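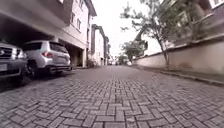 Call for Participants: Walking Habits in Tundton

Movow is looking for adults who live in Tundton to take part in a study of short everyday walks. We want to know how people choose their way to the store, the bus stop or a friend's house, and what makes them turn back or go by car.

Who can join

You must be 18 or older and walk outside at least twice a week. Canes, walkers and strollers are all welcome. You do not need to be fit, and you do not need a smartphone – paper diaries are available at the front desk. We have room for 226 people.

What you will do

Keep a walking diary for 14 days in June. For each walk, write down where you started, where you ended and anything that slowed you down. At the end there is one interview, by phone or in person, lasting up to 45 minutes. Interviews can be held in English, Portuguese or Norwegian.

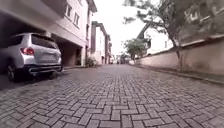 Block paving on a narrow street with ground-floor parking.

What you will get

Everyone who finishes the diary and the interview receives a $60 grocery card. If you stop early, you keep $15 for the first week. Diaries are stored without your name, and home addresses are deleted once the interviews are done.

How to sign up

Call the study line or stop by Room 217 in the Marchetti Building on weekdays between 10 and 4. Ask for Solange Amaral. Questions about privacy go to Frøydis Løken, who runs the study. Sign-up closes when all places are filled.

Comments (3)

marnie_k
Can two people from the same household sign up? My husband and I mostly walk separately.

Solange Amaral
Yes, as long as you each keep your own diary.

D. Pruitt
Does walking the dog count? Same loop every morning, so it will be a dull diary. I'll call tomorrow either way.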